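Unit 5: Licensing and Record Keeping for Firearm Dealers

Required reading: the Skilham course packet, chapter on retail sales. Students should bring the packet to the seminar led by Dardo Herrera.

Purpose of the unit

Federal law requires persons engaged in the business of selling firearms to hold a license. Licensed dealers must verify the identity of an unlicensed buyer, obtain a completed transaction form, and in most cases request a background check before transfer. Certain state permits may take the place of the check at the time of sale. Private sellers who are not engaged in the business are treated differently, and state rules vary widely.

Case study: the Wultville inspection

The Wultville case concerns a single shop, Urrutia Sporting Goods. Inspectors compared 565 transaction forms with the shop's acquisition and disposition book. They found 146 entries with an error of some kind. Most were clerical: a missing county, an abbreviated street name, a date written in the wrong box. In 2 instances a firearm listed in the book could not be located on the premises.

Students should separate errors that hinder the tracing of a firearm from those that do not. The distinction matters when a license is under review, as revocation generally turns on whether a violation was willful. Repeated errors after a written warning are often offered as evidence on that point.
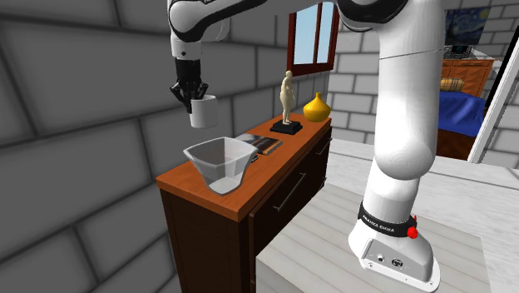
Questions for discussion

1. Which of the Wultville errors could have prevented a successful trace?

2. Should a shop's size affect the penalty it receives?

3. Přemysl Gajdoš argues in the packet that warning letters should be public. What interests weigh against this view?

Written responses are due at the September seminar and should not exceed two pages.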